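Chapter 4
Packets, Bags and Boxes: How Snack Food Is Wrapped

After this chapter you will be able to:
name the main parts of a snack packet
explain why light foods need a different wrapping from heavy foods
sort a mixed group of packets by shape and by closing

Almost every snack we buy comes to us inside something. We look at the wrapping for a moment, we tear it, and then it goes in the bin. In this chapter we will look at it for longer. The small company Nivby, which we follow through the whole book, packs 3,000 bags of crackers in one shift, and its workers must know the wrapping as well as they know the food.
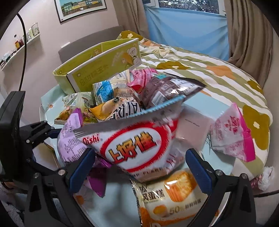 The edge of a bag is the first part we study. Many bags are closed at the top by a flat seal, and the end of the film is often cut in a zig-zag line, so that a tear can begin easily at any of the small points. The Oishi bag has been torn open at the top and its edge is serrated, and a blue zig-zag edge can be seen just behind it. Compare these with the flat biscuit box on the same tray. A box of this kind keeps its form when other things lie near it, but a bag takes its form partly from what is inside, and it crumples.

The second part is the printed face. It must give the name of the food, and often it also shows the food itself, as the chiffon cake package does with its golden square of sponge. In section 4.1 we begin with the materials. Before you read it, collect the packets from your own kitchen for one week and keep them flat in a folder. You will need them for Exercise 13.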